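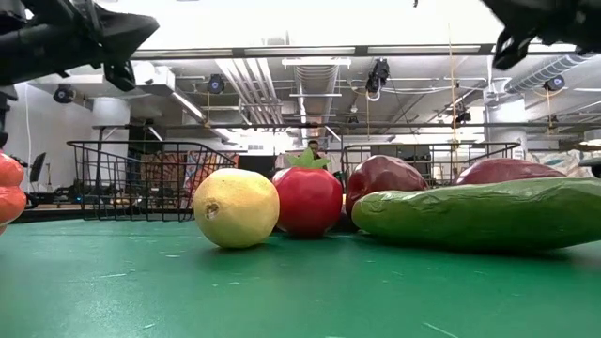 Two-arm sorting task, left arm drops out of sync after a few minutes

Our student team is building a produce sorting task for the Fivstead class project. Two arms share one table and each has a gripper that comes in from its own side. The job is to pick artificial fruit and vegetables off a green tabletop and place them in two black wire baskets behind the row. The tomato and the lemon are easy targets. The cucumber is the problem item: it lies sideways, in front of the apples, and the planner keeps choosing a grasp near one end. The bigger issue is timing. Both arms run from one script on one laptop. After 305 seconds of run time the left arm starts to lag the right, and by the end of a full run the lag is 137 ms. Restarting the script clears it. We use the Broris control library with default settings. Is this a clock problem or a load problem? Demo is 12th May.
Posted by trumholm_lab2

Sylvain Caron
Load, most likely. A plain clock offset would be there from the first second and a restart would not clear it so cleanly. Lag that grows during a run usually means a queue is filling up somewhere. By default many scripts send commands at a fixed rate and never check whether the previous one was taken. If the left arm is second in the loop, it gets whatever time is left over.

Try this in order. Log the queue length for each arm once per second. Move the camera processing to its own process – a thread is not enough if you are in Python and the work is CPU-bound. Then drop old commands instead of storing them, so each arm only ever acts on the newest target. We had the same fault last September with a queue of 1,993 stale messages, and a queue length of 1 fixed it.

For the cucumber, compute the grasp from the long axis and limit the candidates to the middle third. Close the jaws across the short side. Also give the apples behind it a lower priority, so the arm is not reaching over the cucumber while it is still there.

oyewole_k
try a different usb port. worked for us

Tetteh Darko
Agree with Sylvain on the queue. One addition: check what your script writes to disk. Ours saved every camera frame in the same loop as the motion commands, and the loop time went up as the write buffer filled. Turn saving off for one full run and compare the two logs. If the lag is gone, write the frames from a separate process.

I would not switch ports yet. A bad port normally gives dropouts or a failed connection, and a steady drift would be an odd symptom for it.

Wire baskets can also cost you time at the place step if the collision model treats them as solid boxes. We modeled the rim and the four walls separately, left the top open, and set the release point 7 cm above the rim. Planning got faster.

trumholm_lab2
Queue length on the left arm was climbing the whole run. Set it to 1 and the lag stayed flat. Frame saving was on too, will test that separately. Grasp limit for the cucumber is not in yet.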